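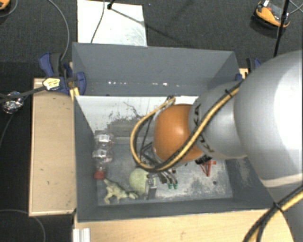
4.2 Task setup and student groups

The bin-clearing exercise is the second half of the practical module, after the students have done reach and joint limits on paper. Seven groups took part, all from the January intake. Each group gets the same cell, the same arm and the same mixed bin, and has to write a picking routine that takes objects out one at a time and puts them in a tray outside the workspace. No group is allowed to change the gripper. What they can change is the order of picking, the approach angle, the closing speed and how long the arm waits before lifting. The objects were chosen to be awkward in different ways (Fig. 3): the clear bottle with the red cap, lying along the wall, is hard on both counts, as a transparent body gives poor depth readings and the wall takes away one side for the fingers. The green ball is easy to see and easy to lose. The toy dinosaur has limbs that can catch on its neighbours, and the red triangular piece is open in the middle, so a grasp planned on its centre closes on nothing. Clamping the bin to the board was a rule from the first session on, groups were told to check both clamps before homing the arm.

Figure 3. Mixed bin used in the student exercise, arm inside the bin.

Groups wrote their routines in Brasel, the teaching layer used in the rest of the module, with the planner from Destisix left at its default settings. Choice of planner is not part of the study. Two groups asked to tune it and were refused, which in hindsight was a pity - see 5.1.

4.3 Procedure

Each session had the same shape. Safety talk, dry run above the rim at low speed, then the scored attempts. Milan Van den Broek ran the cell, Shireen Magagula kept the log. One student at the pendant with a hand on the stop, one at the keyboard, the rest watching and taking notes. Roles swapped between attempts.

An attempt is one reach into the bin, whatever happens after. Counted as a success if the object leaves the bin, is carried over the rim and is released in the tray. Dropped on the way - failure. Two objects at once - failure too, although the students argued about this and we can see their point. Contact between the arm and the bin wall ended the attempt straight away. Each group had a budget of 100 attempts, spread over as many sessions as they liked. All seven used teh full budget.

The bin was re-mixed by hand whenever it got too thin. This was done by the log keeper and not by the group, to stop people from laying things out in the friendly way. Layouts were not fixed in advance. We think this is right for teaching but it does mean groups did not face identical bins, and comparisons between them should be read with care.

Written notes were collected at the end of every session. Format was free. Some groups kept a table, one wrote almost nothing until the last day. Final interviews were held on 13th June by Johanna Hollenstein, who had not taught on the module.

4.4 What the groups did first

Nearly every group started with the same routine: find the highest point, come straight down, close, lift. It is the obvious thing and it works well enough on a full bin. Trouble starts at the edges. A straight descent near a wall brings the wrist too close to the rim, and the planner then either refuses or takes a long way round. Notes from this stage are mostly about refusals. "It just sits there" appears in several logs.

Second stage, groups began to sort objects by difficulty. Here they split. Some took the hard objects first while there was still time in the session, others cleared the middle to make room. The Karunaratne rule (take whatever has most free space around it) had been covered in the lecture but only two groups used it from the start, the others came to something like it by themselves.

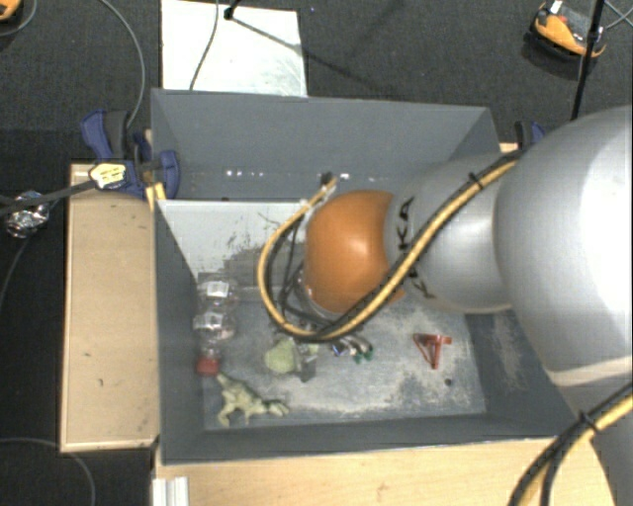 Did clearing the middle first help the groups? It helped with space but cost them later, as the objects left over were nearly all against a wall and needed a tilted approach that most groups had not yet written. Groups who wrote the tilted approach early had fewer aborted attempts in their last session, and said in interview that they felt less rushed.

4.5 Marking

Marks were given for the notes and the reasoning and not for the success count. Hortensia Maldonado and Craig Guthrie marked all reports separately and then compared. Where they differed they talked it through and agreed a mark. The largest gaps were over reports with good results and thin explanations. The mark sheet was adapted from the one used on the Cilell course, with the section on costing taken out and a section on failed attempts added in. Students saw the sheet before the frist session. Several still wrote mainly about what worked, so the wording will need another look before the next intake.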